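3. The Build and Its Simulated Plaza

3.1 Setting and constraints

The robot described in this paper, which we call Vornen, was built in a shared workshop that occupies the rear half of a former upholstery store. Members pay by the month and may leave one project on the floor, provided it fits inside a taped rectangle. Vornen fits inside the rectangle if its mast is folded. A good deal of the mechanical design follows from this rule, and we would like to claim more of it for engineering.

The platform has four driven wheels, a low aluminum frame and a mast carrying one forward-facing color camera. Its job is to cross open pavement from a start point to a goal point without falling into anything, climbing anything, or stopping to think about a shadow. The last of these took up most of the year. Earlier versions treated every dark line on the ground as the lip of a cliff, and one Sunday the robot spent the better part of an afternoon refusing to leave the workshop because of the threshold strip at the door.

The authors are hobbyists with day jobs. Ouellet did the frame and the motor mounts, Kinyua wrote the planner, and Rotich wrote the segmentation model and has since rewritten it twice. Mühlbauer joined when the electronics began to smell. We mention the division of labor because it shaped the order in which things were finished, and therefore the order in which they were tested, which was not the order anyone would have chosen.

3.2 Why a simulator at all

Our first plan was to collect all training data by driving the real robot outdoors. The workshop faces a delivery alley, and the nearest large paved area is a walk away with a 31-pound machine on a hand truck. We did this for several weekends. The yield was modest: 400 usable frames, many of them of the same drain cover, which the model learned to recognize with great confidence and apparent affection.

We therefore moved the bulk of the perception work into Sang, a small rendering environment that Kashindye had written for an unrelated project and was willing to lend on the condition that we fix its lighting. Sang loads a static outdoor map, places a virtual camera at a chosen height and heading, and returns a color image together with a per-pixel label map. It has no physics worth the name. A virtual robot in Sang can drive through a wall, and ours frequently did until Kinyua added a collision check at the planner level.

The map used for all results in Section 4 is an open plaza beside a road. We picked it for its large uninterrupted area of paving and for the long joint that crosses it. A joint of this kind is harmless to a wheel of our size, but it looks like precisely the sort of thing our early models were afraid of. 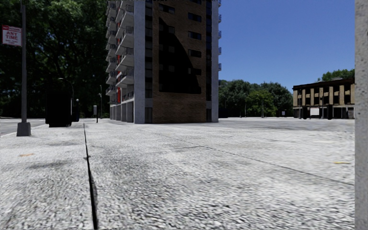 Figure 1. A view from the Sang plaza map. The dark joint in the paving runs toward the apartment block and narrows with distance; a fainter diagonal seam crosses the right half of the paving.

Camera poses were sampled over the drivable part of the map, with the heading drawn uniformly and the pitch jittered to imitate a mast that was, in the physical build, held upright by a single wing nut. We rendered 624 poses for training and kept 96 aside for validation. Poses that ended up inside an object were discarded by hand, a task that rotated among the authors according to who had most recently broken something.

3.3 Labels

We used four classes: drivable ground, ground marking, obstacle, and other. The second class is the one that matters. It holds joints, seams, stains, scuffs and paint, all of which the robot may cross and none of which it should discuss. In the first labeling pass we had put joints under obstacle, on the theory that caution was cheap. It was not cheap. The planner routed around every joint on the map, and where a joint ran the length of the open area it simply declared the far side unreachable. The resulting paths were very safe and had a length of zero.

After relabeling, the planner assigned ground markings a small extra cost, so that the robot prefers clean pavement when there is a choice and crosses the line when there isn't. Kinyua set this cost by trial. Raising it brings back the old timidity; lowering it to nothing lets the robot run along the joint with one wheel on it for long stretches. No harm comes of this in Sang. In the alley it makes a noise that Mühlbauer asked us to stop making.

Foliage, sky and buildings beyond the paved area all went under other. We considered a separate class for road, since the robot should not enter one, but settled for treating the curb line as obstacle and the asphalt past it as other. A system meant for unsupervised use would need better. Ours is followed everywhere by a person holding a stop button.

3.4 Moving from the render to the pavement

Rendered light is tidy. The sun in Sang stays where it is put, and the camera never gets a thumbprint on it. To narrow the gap we altered exposure and color balance at training time, added blur, and pasted soft dark shapes onto the ground to stand in for passing shadows. Rotich wanted these shapes to be realistic; the rest of us wanted to go home, and they are ellipses.

The model trained only on rendered images was usable outdoors at midday and poor toward evening. Adding the real frames from our weekends with the hand truck improved the evening results noticeably, drain cover and all. We had expected the real frames to be swamped by the rendered ones, so each batch was drawn half from either source. We did not test other mixtures.

Inference runs on a Bravness single-board computer bolted beneath the top plate. One forward pass takes 740 milliseconds, slow enough that the robot stops, looks, moves a short distance and stops again. Visitors to the workshop find this gait thoughtful. We tried a smaller network, which ran faster and drove into a recycling bin.

3.5 Mechanical notes

The wing nut was replaced in October by a proper clamp, cut on the shared band saw from an offcut of bar stock. The pitch jitter in the training set was kept as it was, partly because retraining would have meant another week on Kashindye's desktop and partly because the clamp also slips. Wheels, hubs and motor brackets are unchanged from the first build apart from added thread locker. The battery tray was moved rearward after the robot tipped forward off the workshop step, and the mast hinge now carries a short length of cord so that folding it for the taped rectangle no longer pulls out the camera connector.

Drawings for the clamp and tray are kept in the workshop's Clostulov folder along with the label definitions. The drawings are dimensioned in inches, except for the hinge, which Ouellet drew in millimeters and declines to revisit.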